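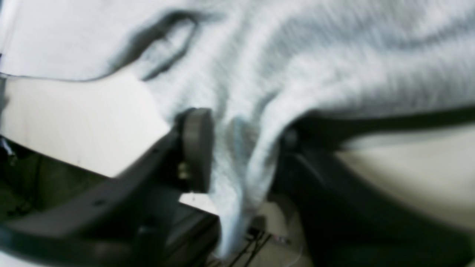
图一 浅灰与白色针织料，提起后中部垂下

发件人：Jucélia Portela
收件人：针织衣物整理与养护工作组邮件列表
主题：回复：关于浅色针织衣物折叠规程（征求意见稿）及作业室地面事项

各位同事：

Maksym Kravets 就征求意见稿提出的意见已收悉。经与 Harnex 整理中心核对，现逐项答复如下，并请各分点于五月底前反馈。为便于查阅，原信相关段落附引于前。

Maksym Kravets 写道：
> 一、征求意见稿第四条规定，针织衣物应“自肩部提起，理平后折叠”。Skitard 分点在试行中认为，该表述对质地柔软的罗纹针织料不够明确。此类衣物从堆放状态提起时，往往难以立即辨认肩部所在，操作人员多从就近处提取，衣身随即下垂并扭转。建议明确首次提取的位置及提取后的处理顺序。
> 二、浅灰与白色相拼的衣物，是否按浅色类归堆，抑或单独归堆？目前两个分点做法不一，月末汇总时口径难以统一。
> 三、附件三对作业室地面线缆仅有“保持整洁”一句，建议补充具体要求。
> 以上请予考虑。

关于第一项。工作组同意原条文应予修改。首次提取仅用于使衣物脱离堆放状态，不要求准确落在肩部，但不得捏持罗纹收边处，以免收边受力后松弛变形。提起后应将衣物轻放于台面，待找到领口或下摆，再行翻转理平。袖部如有内卷，应先由袖口向外引出，不得在悬空状态下抖动衣身。拟修改后的第四条全文如下：

第四条 针织衣物自堆中提取时，可于衣身任一平整处提起，但应避开领口、袖口及下摆之罗纹部分。提起后置于台面，辨明正反与上下，理顺两袖，抚平褶皱，再依第五条折叠。
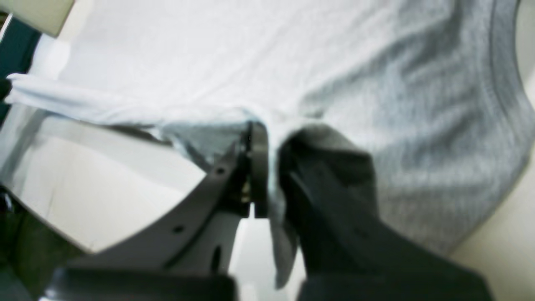
需要说明的是，罗纹收边在领口与下摆处外观相近，仅凭局部纹路判断方向容易出错。Vakulenko 仓储处曾来函反映，部分衣物入库时上下颠倒，叠放后领口朝内，查验时须重新展开。为此，第五条拟增加一句：“折叠前应将收边两端同时展露于台面，以肩线为准确定朝向。”肩线不明显的款式，以内侧标签位置为准；无标签者，由当班负责人判定并在交接簿上注明。

折叠后的宽度仍按原稿执行，以 200 毫米为限，厚重款式可适当放宽，但同一摞内应保持一致。每摞不超过 5 件。Harnex 方面曾建议提高每摞件数，工作组讨论后未予采纳，理由是底层衣物受压时间较长，罗纹处易留下横向折痕，后续熨整反而增加工时。

关于第二项。浅灰与白色相拼者，统一归入浅色类，不另行设堆；惟洗涤环节仍须与纯白衣物分开，按登记表第 2 栏填写。以往已按单独归堆登记的批次不必追改，自新表启用之日起执行即可。编号为 888 的旧版登记表届时停止使用，各分点剩余空白表请自行销毁，无须寄回。

Maksym Kravets 在另一封信中问及混纺料是否适用本条。答复为适用。凡成品外观为针织者，不论成分，均依本规程折叠；洗涤与熨整温度则仍以衣物标签所载为准，本规程不作规定。

另，关于台面。浅色台面便于发现深色绒毛和线头，但不易看清白色纤维。各分点每次换堆之前应以干布擦拭台面一次。台面上不得放置饮料、剪刀及未加盖的笔。整理台一侧应留出空位，供待理衣物周转，已叠好的衣物不得与待理衣物同侧存放。

关于第三项。原稿附件三确嫌简略。地毯铺设的作业室，线缆容易缠结，衣物滑落时亦可能与之勾连，针织料尤其容易抽丝。拟将附件三改写为以下数款：

（一）插线板应靠墙或置于台下，不得处于人员行走路线上。
（二）电源适配器应平放，周围不得堆放衣物或包装材料。
（三）过长线缆应盘绕后以扎带束紧，黑白两色线缆宜分束，便于检修时辨认。
（四）沿墙垂下的线缆应加以固定。
（五）衣物掉落地面时，应先查看有无勾挂，再行拾起，不得直接拉拽。
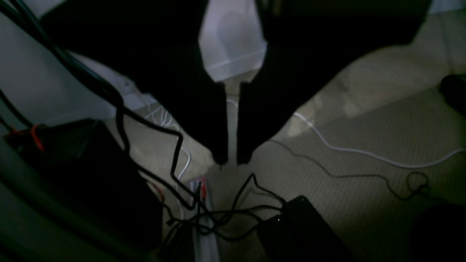 图二 地毯上的插线板、电源适配器与线缆

Carnamitz 分点来信询问，扎带是否由中心统一配发。答复如下：扎带属日常耗材，由各分点在既有额度内自行购置，颜色不限。线缆固定如需在墙面打孔，应事先书面征得场地管理方同意；未获同意前，可暂用粘贴式线卡。

附件三第（一）款涉及个别作业室的插座位置，短期内确有困难者，请在反馈中写明现状及拟采取的办法，由工作组逐一回复，不作统一期限要求。

反馈意见请直接回复至本列表，勿单独寥寥数语寄至个人信箱，以便其他分点参阅。来信请在主题中注明所涉条款序号。对第四条、第五条无异议者，亦请回复“无异议”，以资存档。

修订稿将在意见收齐后发出，届时附新版登记表及填写说明。在此之前，各分点暂按原稿执行，但第四条中关于避开罗纹收边的要求，请自即日起先行遵照办理。

此致
敬礼

Jucélia Portela
针织衣物整理与养护工作组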